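Lab Handout 4: Teaching the Arm by Demonstration
Kodholm Technical College, Introduction to Robot Programming
Instructor: Filippos Kouris
Revised Friday, August 12, 2022

Reading before lab: Geditz notes, chapter on recorded motion. Bring your lab notebook.

1. Two ways to demonstrate

In hand guiding, you hold the arm near the wrist and move it through the task while the controller records the joint angles. The motors cancel the weight of the arm so that it feels light. In remote control, you stand at the station and steer with the handheld unit while the arm follows. Both methods give you the same kind of file: a list of joint angles and gripper openings with a time stamp on each row.

The task for this lab is the lidded container. The arm starts above the table, comes down to the lid, and works with the fingers from there. Most of the difficulty is in the last part of the approach, where a small error in height means the fingers press on the lid or miss the rim. 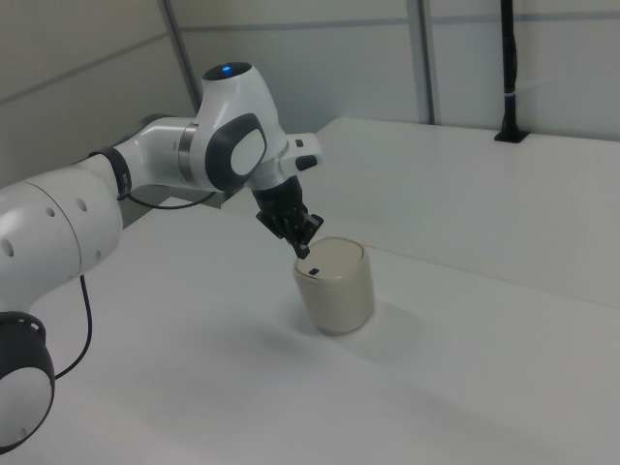
Why do we slow down near the lid instead of moving at one speed?

The recorder takes samples at a fixed rate, so a slow approach puts more samples in the part of the path where position matters most. It also gives the operator time to correct the height before contact. Fast motion is fine in open space.

2. Recording procedure

Log in to Mistar and open a new session under your group name. Check that the recorder is set to 30 samples per second. Move to the start pose and wait 2 seconds before the first motion, then wait again at the end. Trim the pauses later, not while recording.

If you bump the table or lose your grip on the handheld unit, stop and discard the run. Do not try to save half of it. A hesitation is acceptable as long as the path recovers. Keep your own notes on which runs felt awkward, as you will need them for the write-up.

Each group hands in 28 good runs. Change the position of the container a little between runs. If it is always in the same spot, the learned motion will only work in that spot.

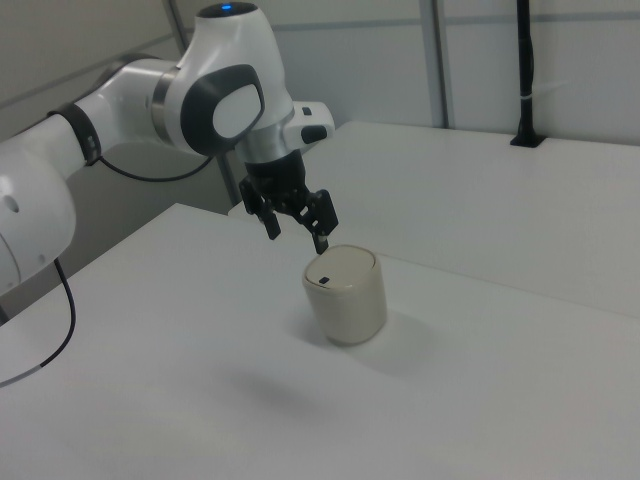

Figure 2. Gripper open, right fingertip at the near edge of the lid.

3. Contact and grip

Contact is where hand guiding and remote control differ most. When you guide the arm by hand, you feel the fingers touch. With the handheld unit you have to judge it by eye, so choose a standing position that lets you see the fingertips and the rim together.

Part B uses the open cup. Bring the fingertips over the mouth and lower them inside the rim, keeping the gripper clear of the wall on the way down.
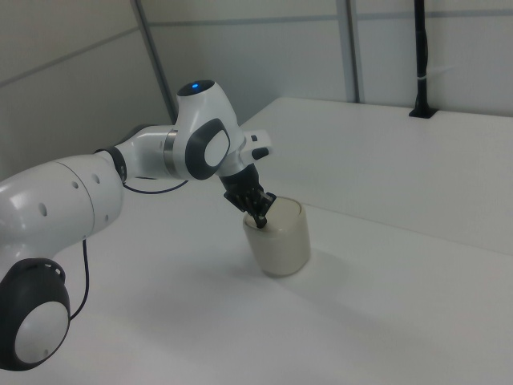
Record the finger opening at the lowest point of each run and enter it in the table on your results sheet. Groups using the Říha script can read the value from the last column of the log. The script stops at 1000 rows, so split longer runs before loading them.

4. To hand in

Session files for Parts A and B
Results sheet with finger openings
One page comparing the two methods, with a plot of wrist height against time for one run of each

Files go in the course folder before the next lab. Late sheets lose a grade step.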